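**Ticket 1043: Bread proofer cabinet drifts warm overnight, dough overproofed by morning**
Status: resolved, monitoring
Opened: 2022-08-23
Site: Staselside shared kitchen, back wall
Unit: Probert cabinet, two doors, with the Clanis controller
Log kept in: Evov

Starting this one with the good news, which is that I think we have it, and it was such a satisfying one to chase! The long version follows because two other kitchens have asked for it, and because I know I will want it again in February when the heating comes on and everything changes.

### What people were seeing

Dough goes into the cabinet in the evening at a low setting, meant for a long slow rise. By morning it was slack, sour and collapsing over the edges of the tubs. The white loaves got the worst of it. The rye hardly seemed to care (rye is a wonderful thing). The display on the front still showed the set temperature every time anyone looked, so for the first few days everybody blamed the starter, then the flour, then each other's measuring.

I want to stick up for the starter here. It was fed on schedule, it was lively, and it made lovely bread on the bench while the cabinet was turning the same batch into soup.

### First checks

- Set temperature on the controller: correct.
- Door seals: wiped down, pressed all the way round, no gaps I could feel.
- Water tray: filled, seated properly, no scale to speak of.
- Fan: running, no scraping or wobble.
- Plug and socket: tight, cool to the touch.
- Restarted the controller: came back with the same settings.

Nothing jumped out. I also swapped the tubs from the top shelf to the bottom for one night, and this was the first real clue. The tubs on the bottom shelf came out almost right. The tubs on the top were as bad as ever.

### Second look: is the display telling the truth?

I put a plain oven thermometer on the top shelf and a second one on the bottom, shut the doors and left them alone until closing. The bottom one agreed with the display. The top one was a full 10 degrees Fahrenheit higher. Ten! In a slow rise that is the difference between bread and paste.

I swapped the two thermometers and did it again, in case one of them was off. Same result, top shelf hot, bottom shelf fine. So the thermometers are good and the cabinet really does have a warm ceiling.

My next thought was the fan. It was turning, but turning and moving air are two different jobs. I held a strip of baking paper in front of the upper vent and it hung there like a sock on a line. At the lower vent it fluttered nicely. Air was going in at the bottom and hardly anything was coming out up top, so the heat was climbing and staying put.
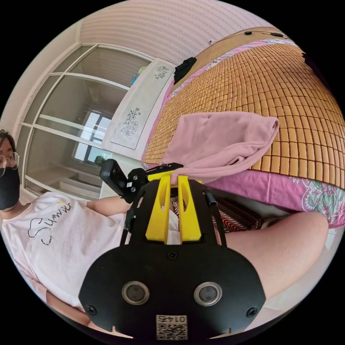 *1,261 words · 6 min read*

### Opening the upper vent

Power off at the wall, plug pulled, cabinet left with the doors open until the inside was at room temperature. Please do all of that, every time, even if you are only taking out a couple of screws.

The upper vent cover on the Probert comes away with four screws. Behind it is a mesh filter about the size of a slice of bread, and ours was completely matted with flour. It had gone past dusty into something more like felt. With the steam from the water tray passing through it night after night, the flour had turned to paste, dried, and turned to paste again. I peeled most of it off in one piece and was far too pleased about it.

Cleaning went like this:

1. Soak the mesh in hot water with a little dish soap until the crust lets go.
2. Brush it gently from the back so the bits are pushed out the way they came in.
3. Rinse, shake, and dry it completely. I left it on a rack overnight.
4. Wipe the inside of the vent with a damp cloth, then a dry one.
5. Put the mesh back with the coarse side facing the chamber.

Step 5 caught me out. I had it the wrong way round on the first try and the cover would not sit flush. If you find yourself leaning on the cover to get the screws started, take it off and flip the mesh.

### Result of the first fix

Much better, and still a bit off. The baking paper test at the upper vent now gave a proper flutter. The two thermometers were within a couple of degrees of each other by closing time. But the whole cabinet was now running slightly warm, top and bottom, and the display was still insisting that all was well.

I love this kind of thing. One problem had been sitting on top of another one.

### The sensor

The Clanis controller reads from a probe clipped to the side wall near the bottom. On ours the clip had slipped and the probe was resting against the lip of the water tray. So it was measuring the tray, and the tray is cooler than the air. The controller kept calling for more heat to warm up a thing that was never going to get as warm as it wanted.

I moved the probe back up to its bracket, bent the clip in a little so it grips, and ran the cable behind the shelf rail so that nobody can hook it with a tub on the way in. Then I ran the built-in check: hold the down arrow until the menu opens, scroll to the probe offset and see what it says. Ours had been set at some point to a value that was not zero, possibly to make up for all this. I put it back to zero and wrote down the old number in the Evov notes in case we want it.

### Test bake

Same white dough, same starter, six tubs, two to a shelf, in at 2035 by the kitchen clock and out at opening the next morning. I came in early because I could not wait.

They were beautiful. Domed tops, nice bubbles along the sides, and all of them springing back slowly when poked. The top shelf was perhaps a touch ahead of the others, which I would expect in any cabinet. We baked the lot, and the crumb was open and even from end to end. I may have eaten more of the evidence than was strictly needed.

### What we are doing from now on

- Upper mesh comes out for a wash on the first of the month. The date goes on the card taped inside the left door.
- Probe gets a quick look whenever the water tray is refilled.
- One oven thermometer now lives on the top shelf full time. If it and the display disagree by more than a few degrees, add a note to this ticket instead of turning the dial down.
- Flour gets scooped on the far bench. Most of what was in that mesh came from people filling tubs right beside the open doors (me included).

### Questions that came in

**Can we just run it without the mesh?**
Please don't. The flour would go straight into the fan, and the fan is a much bigger job to clean.

**Is the low setting safe for enriched doughs overnight?**
I would keep anything with eggs and milk in the fridge overnight and bring it to the cabinet in the morning. Cinnamon rolls come up really well that way, and the cold dough is easier to shape.

**My tubs have a skin on top now. Is that the better airflow?**
Very likely, yes. Fill the tray right up to the line and put the lids on loosely. If you have no lid, a 200-gram flour bag cut open and dampened works in a pinch, but a clean wet towel is nicer.

**Should I change my recipe back?**
If you cut down your starter over the last few weeks to cope, go back to your old amount. Start with one loaf and see how it looks in the morning.

### Still open

The right-hand door closes with a softer click than the left. It seals fine at the moment, and I have ordered a new catch anyway. Leaving the ticket in monitoring until that is fitted and we have a few more nights of thermometer readings. If your dough does anything odd, good or bad, add it underneath with the shelf it was on and what time it went in.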